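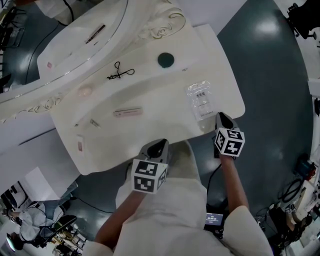

I gave notice at the restaurant in December, after 3 years of running the front of house at Steldale, and I still wake up with seating charts in my head! Leasing apartments is gentler work (mostly), and I do love handing somebody the keys to a first place of their own. My new building, Lulness Court, has 108 units, and I'm slowly learning which doors stick and who likes a phone call better than a note. I've started putting together move-in packets too, with the trash schedule and the parking rules on one printed card, and a clear zip bag like the one on that white tabletop keeps the card neat until the new folks arrive.

My grandmother used to say you feed people first and ask questions after, so there's a bowl of clementines on my desk, and you'd be surprised how long a person will stay and talk while peeling one. I have my licensing class next, 3 evenings at the Clanodik center, and I'm nervous about the math part. If you've taken it, please write and tell me what to study.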